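Search this site
Search
Media releases

Claltard opens its household handling recordings to outside review before any robot is trained on them

February
By Antigoni Mavromatis, Claltard

Claltard will let outside reviewers look through its household handling recordings before a learning system is trained on any of them, and will publish what those reviewers object to. The recordings are made by people using hand-held grippers to do ordinary jobs in kitchens, laundries and storerooms. Training at our partner firm, Terach, will not start until the review is finished.

We would sooner put this out now than put out the other kind of release, the one with a robot unpacking the groceries. Readers of this page will have seen plenty of those. They tend to arrive with a large number of hours attached and very little about what happened in the hours. Our position is that a number of hours says almost nothing about whether a machine will be able to open a stiff drawer in a house it has never been in, and we include our own number in that.

What we have is 40 hours of recordings, collected at 3 sites under the project name Grundent. The collectors are paid by the hour and not by the attempt. We tried paying by the attempt at the start and regretted it within a fortnight. People got quick, the movements got short, and a good share of the material from that period shows someone reaching for the same mug from the same spot with the same hand. It looked tidy in a spreadsheet. It has been removed from the 40 hours and kept separately, and reviewers may see that too if they ask for it.

The reviewers will work from a written set of questions drawn up with Hubáček, which handles labelling for the project. The questions are dull on purpose. Does the recording start before the hand gets to the object? Is the moment of contact in view? If the person fumbled, was the fumble kept or cut? Would the label make sense to somebody who had not been in the room? A recording that fails on any of these goes on a list, and the list will be published with our reply beside each entry, including the entries where our reply is that we have no good answer.

“I have sat through a lot of presentations in which the data is described as diverse,” said Antigoni Mavromatis, who leads the work at Claltard. “I have used the word myself. When I went back and looked at what I had been calling diverse, a great deal of it was one collector with a favourite bench. I don't think anyone set out to mislead anybody, but I would like somebody other than me to look at it this time.”

Claltard also wishes to be plain about three claims it is not making.

The first is that recordings made by hand will carry over to a robot arm. A person holding a gripper still has a shoulder, a waist and two feet, and uses all of them without thinking. They lean, they crouch, they shift their weight when something sticks. An arm bolted to a stand can do very little of that. Terach believes a fair portion of the skill lives in the last few centimetres before contact and will survive the change of body. Claltard is less sure, and the two firms have agreed to test the question on a small set of tasks before anyone spends money on a large one.

The second is that more sites would fix the gaps. They might. They might also give us the same habits in different coloured rooms, particularly if the same collectors travel between them.

The third is that the recordings are cheap. The grippers cost less than a robot, certainly, but the labelling does not get any cheaper because the recording was easy to make. Checking has taken far more of our budget than we planned for, and the review will take more again.

Large appliances get a section of their own in the review because they have given us the most trouble. The tasks asked of collectors sound like nothing much: take hold of an edge, ease a rack along its runner, work a door without banging the wall behind it. What makes them hard to learn from is that so much of the inside is one colour. In a white refrigerator with smooth white walls, a learning system gets little help in judging how far away a surface is, and may end up leaning on the few things that stand out, such as the dark grey trim along the rim, the squares of a wire rack or the round black-and-white fan grille at the back. If a system learns to steer by the fan grille it will be in difficulty at the first fridge that hasn't got one.

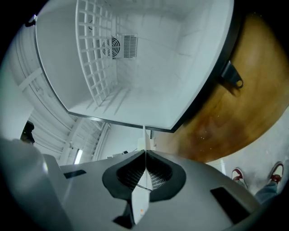 Viewpoint is the other item on the appliance list, and it is where Claltard expects to take the most criticism. With a camera mounted on the tool, the view goes wherever the wrist goes, so the open fridge can loom from below with its interior facing down at the gripper, while fluorescent light, wooden door panel and a pair of red-accented sneakers all turn up around it. A person sorts that out at a glance. Whether a trained system can do so, or whether it simply soaks up the room along with the task, is something we cannot tell from our own material, and we have asked the reviewers to give it particular attention. One suggestion already put to us is to blank out everything beyond the fingers and the object. We are wary of it, as the floor and walls may be how the system works out which way is up.

Reviewers will be able to view recordings at Claltard's office or through a supervised remote session. Faces will be blurred in anything shown outside the building. Collectors have been told about the review and may withdraw their recordings before it begins, with no effect on their pay.

Organisations wishing to nominate a reviewer should write to the media desk with a short note on the person's experience. Experience in robotics is welcome but is not required. We would be pleased to hear from occupational therapists, appliance repairers and anyone else who has spent years watching how people use their hands. Nominations close on the last Monday of the month at 5 pm.

Media contact: Antigoni Mavromatis, Claltard media desk
© Claltard. All rights reserved. | Privacy | Back to top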